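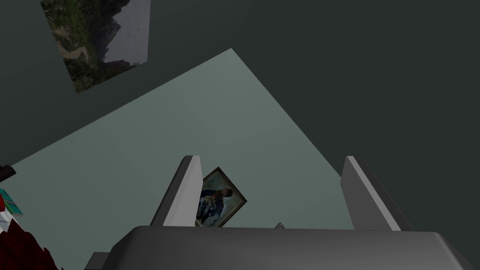 Lahcen Slaoui wrote under my last post that going to bed early is a fine idea for people whose neighbors go to bed early too, and that in his building the evening gets started at ten. I've been thinking about that comment all week, because he has a point and I didn't have a good reply.

Posted in July by Khadija Bouazza

Search this blog Go

So let me try to give him one, in my usual roundabout way. I started turning in at half past nine back in the spring, after a long stretch of falling asleep on the couch with my shoes on and waking up at two with a stiff neck and the lamp burning. My grandmother, who is 87 and has never in her life seen the end of a late movie, had been telling me for years that the hours before midnight count double. I don't know if that's true. I do know she gets up at five and has the bread in the oven before I've found my slippers!

The first couple of weeks were dull, I won't lie to you. I lay there listening to the refrigerator and composing emails to people at work. What helped was having something quiet to do in the hour before, something with no screen in it. Mahmoud Gaber lent me a puzzle – 1,000 pieces, a harbor with an unreasonable amount of sky – and I'd sit over it with a cup of mint tea until my eyes got heavy. I still haven't finished the sky, and he has very kindly stopped asking for it back. 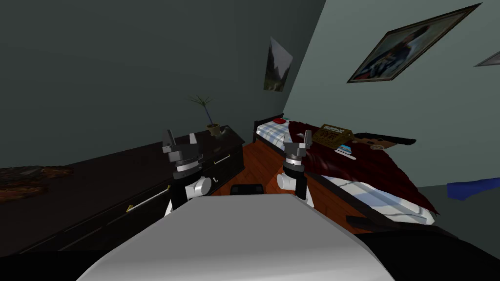 The bedroom, with the dark dresser along the left.

After the puzzle came the books. I'd gotten out of the habit of reading at night, and I'd forgotten how nice it is to go slowly. I'm now partway through a long, rambling novel about two sisters who run a ferry, 565 pages of it, and some nights I read the same page twice and don't mind at all. My sister thinks I should pick something with more going on. I tell her that's what mornings are for.

The mornings, by the way, are the part I really wanted to write about. There's a bench down by the canal in Clastbridge where I can sit with my coffee before the delivery trucks start up, and on a good day I have the whole path to myself apart from the ducks and one very serious jogger in a yellow hat. We nod at each other now. By seven I've had a walk, watered the tomatoes and called my mother, and I'm a much nicer person on the phone than I ever was at night. 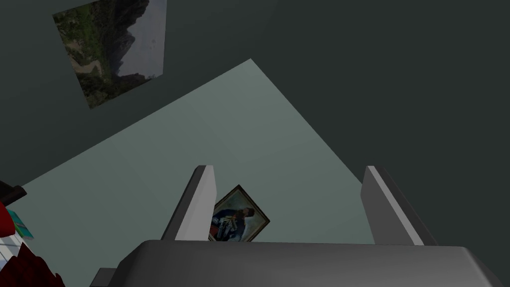

What about the noise, though?

Back to Lahcen. My upstairs neighbors aren't quiet either (somebody up there is learning the accordion, bless them), and earplugs make me feel like I'm underwater. I ended up with a little fan on the floor, running low, even on cool nights. It covers the talking and most of the accordion. Heavier curtains did more than I expected too, though I hemmed them badly and one is shorter than the other.

I also still stay up sometimes, for birthdays or when Lăcrămioara Voicu is in town and we've got months of news to get through. It takes me a night or two to settle again. I used to fuss about that and now I just make the tea and start over. 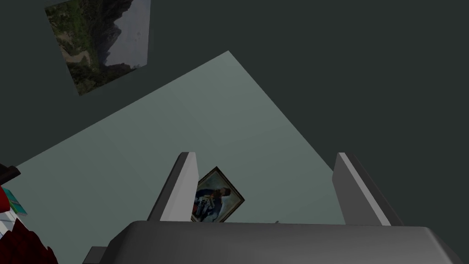 Another one, looking down toward the floor.

If you've got a trick for noisy evenings, leave it in the comments, please. Next time I'll write up the tomatoes, which are doing something odd with their leaves.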